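The jaw that didn't let go

6 Aug 2024

I said in July that I'd write up the jaw fault once we understood it. We understand most of it now, so I'm going to put it down in order while I still have the notes to hand.

For anyone who hasn't read the earlier posts, I look after the hand-held grippers at Heravley. People wear them or carry them, do ordinary tasks at a table, and the recordings go towards teaching a robot arm to do the same tasks. My part is the mechanical side and the calibration. Tegwen Mathias runs the sessions, Kai-wen Tai does the software, and Zubaida Bukhari joined in the spring to look after the data once it's been collected.

The first sign was in the numbers, and we missed it. Zubaida had noticed that on one gripper, which we call unit 7, the recorded jaw opening never went fully to zero. It sat slightly above it at the end of each grasp. She put a note in the log, I read the note, and I assumed the jaw pads had been swapped for the thicker ones and the zero hadn't been reset. That happens. I reset the zero from my desk and closed the note. I should have walked across the room and looked at the thing.

Two days later Tegwen was demonstrating a grasp to a new starter. She closed the jaws on a folded cloth, released the trigger, and the jaws stayed shut. She pulled the cloth and it didn't move. She then did what most of us would do, which was to put her other hand in to ease the jaw open. It opened all at once, went past where she expected, and sprang back on the side of her finger.

It was a pinch and a blood blister. She ran it under the cold tap and it went in the accident book. These jaws are driven by a hand trigger and a return spring, so there's a limit to how much harm they can do, but I don't want to lean on that too much. The same jaw design goes on the end of the arm, where there's a motor behind it. A jaw that sticks and then lets go without warning is a bad thing to have in either place.

We took unit 7 out of use that afternoon. I put it on the bench and naturally it worked perfectly. I opened and closed it for a good quarter of an hour and it didn't stick once. I took the cover off, looked at the linkage, found nothing, put the cover back on and tried again. Still fine.

At this point I was fairly sure it was the return spring. Springs get tired, and a tired spring would explain both the offset in the numbers and the jaw not opening. I fitted a new one. The offset was still there.

Kai-wen then went through the recordings from that unit, all 922 of them, and plotted the jaw opening at the end of each grasp against how long the session had been running. For the first part of every session the jaw closed to zero and opened again as it should. Then the offset crept in, and it got worse the longer the session went on. By the end of the longest ones there was a visible delay between the trigger being released and the jaw starting to move. It was there in black and white, and it had been there for weeks.

So it was something that changed with use, and a few minutes on a cool bench wasn't going to show it. I left the gripper on the windowsill in the sun over lunch and it stuck on the fourth try.

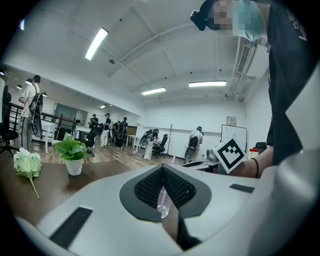 The culprit was a bushing in the jaw pivot. It's a small plastic part that the pivot pin turns in, and we had changed supplier for it earlier in the year, from Manurung to a cheaper one. The drawing was the same. The material was supposed to be the same. Viktória Pintér, who does our purchasing and is far more careful about paperwork than I am, found the delivery note and the data sheet, and the grade printed on the data sheet was a different nylon from the one we'd ordered. It swells more when it gets warm and when it takes up moisture. The clearance on that pin was tight to begin with, because I had drawn it tight to get rid of some wobble. Give it an hour in somebody's hands in a warm room and the clearance was gone.

I'd like to blame the supplier and stop there, but the tight clearance was mine. With the old bushings we got away with it. I doubt we had much to spare even then.

We checked the other units. Two more had the new bushings. Neither had been reported as sticking, but both showed the same creeping offset once Kai-wen knew what to look for, only smaller. All three have been rebuilt with the old part, and I've opened the bore up a little. The wobble has come back to a degree. I can live with it, and Kai-wen says he can correct for it.

Then there was the question of calibration. If the jaw reading had been drifting through a session, we couldn't be sure what else had been. Every gripper that had been opened up needed its camera checked against the marker card again, which is slow work and takes two people, one holding the card at different angles and one holding the gripper. It was a dull stretch and it had to be done. The camera side was fine on all three units. I was pleased about that, although it would have been quicker to be told so at the start.

The data is a harder matter. Zubaida's view is that anything from unit 7 past the point where the delay appears should be thrown out. Kai-wen thinks the delay can be measured and taken out, and that the recordings are otherwise sound. I lean towards Zubaida. A person using a sticky jaw starts to compensate without noticing. They let go early, or they give the gripper a small shake, and you can see both in the later recordings if you watch enough of them. I'd rather the arm didn't learn to shake things. As of this week those recordings have been set aside and nobody is to train on them until we've agreed.

Kadri Liepiņa came over from Stometti to look at our procedures, which had been planned before any of this, and the timing could have been kinder. She read through the accident entry and asked why the note in the log had been closed by someone who hadn't touched the gripper. I didn't have an answer to that beyond the true one. She then asked what a person wearing one of these is meant to do if the jaw sticks, and we found that the three of us in the room would each have told them something different.

These are the changes we've made.

A gripper that shows any offset at the end of a grasp comes off the floor that day. The zero can't be reset until someone has had it in their hands and worked the jaw warm.

If a jaw sticks, you stop, put the gripper down on the table with the jaw pointing away from you, and call one of us over. You don't put fingers in. There's a plastic wedge hanging by the tool drawer for opening it, and it's bright orange so that it gets put back.

The bench test now includes a warm run. We have a box with a small heater in it and a counter, and a rebuilt jaw does 3,000 cycles in there before it goes back out. It makes a steady clacking noise that carries through the whole building. I've had complaints about it already.

Parts that go in a pivot get measured when they arrive, a few out of each bag, and the grade on the data sheet gets checked against the order. Viktória does the second part. I do the first, and I've bought a better set of pin gauges for it.

Kai-wen has also added a check to the software that compares the trigger with the jaw at the end of every grasp and puts up a warning if they disagree for too long. He had it working in an afternoon. We've had one warning from it so far, and that was a bit of thread from a cloth wound round the pivot, which I'd never have spotted from my desk.

Tegwen's finger is fine. The nail has gone an unpleasant colour at one side but she says it doesn't hurt. She's back to running sessions and is now very strict with new starters about where they put their hands, and she shows them the nail.

I still want to know why the fault showed on unit 7 so much more than on the other two. They had the same bag of bushings as far as I can tell. My best guess is that its pin is at the top of the size range, and I've sent it to Gonora to be measured properly, along with pins from the other two. They've said it will be a fortnight. If the pin turns out to be ordinary then I've missed something and I'll have to take the whole jaw apart again.

The next post was going to be about the new jaw pads. That will have to wait until the pins come back, as I don't want to change anything else on those units in the meantime.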